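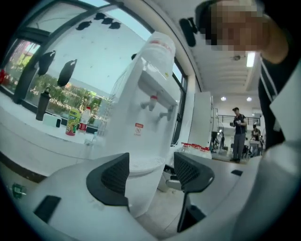
Sourdough starter slowed way down after I moved. Is it the water?

Posted by Liya Worku, 2022-10-15

Hi all! I moved to Stendcombe in May and my starter has been sulky ever since. At the old apartment it would double in 4 hours after a feeding, easy. Now it takes all day and some days it just sits there with a few sad bubbles on top. Same flour (Isura whole wheat plus plain white), same jar, same spoon even. The only thing I can think of is the tap water, because it smells like a swimming pool here. I tried a few feedings with water from the cooler at work and it perked up a little, but I might be imagining it. My kitchen is also on the north side of the building, if that matters. Do I need to start over? I've had this thing for ages and I'd hate to dump it.

Lejla Mujić

Don't dump it! A starter that still makes bubbles is alive and can nearly always be brought back. I'd look at temperature before water. North side kitchen in October -- I bet your counter is a lot colder than you think. Mine crawls in the low 60s and goes nuts at 81, and it's the same starter and the same flour. Put a cheap thermometer next to the jar for a day and see what it says.

If it's cold, try the oven with only the light on. Tape a note over the knob so you don't preheat it with the jar inside (I have done this, RIP). Then feed one part starter, two parts flour, two parts water by weight, twice a day, and give it most of a week before you judge it.

On the pool smell, plain chlorine goes away if you leave a pitcher out overnight with no lid. Some towns use chloramine though, and that one stays put no matter how long it sits. Your water company should have a report online that says which one you've got. A carbon filter helps with both, more with chlorine than chloramine. 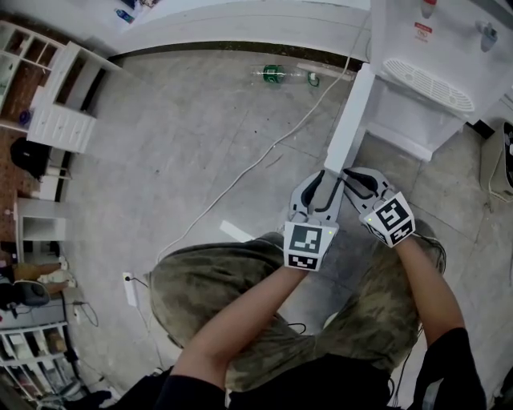 Can I use distilled water and skip all this?

You can, and a feeding or two won't hurt anything, but I wouldn't keep it up for months. A bit of mineral in the water seems to make for a livelier starter and a dough that holds together better. Bottled spring water is the easier swap.

One more thing I forgot: weigh your flour if you aren't already. I went by cups for a year and my "same" feeding was all over the place.
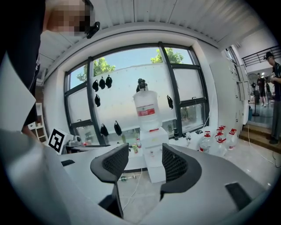

Oh, and use a rubber band on the jar to mark the level right after you feed. Mine rises and falls again while I'm asleep, so for weeks I thought it wasn't doing a thing, and the streaks up the glass were the only clue.

jiltach47

mine did this too. added some rye and it was fine in a couple days. never changed the water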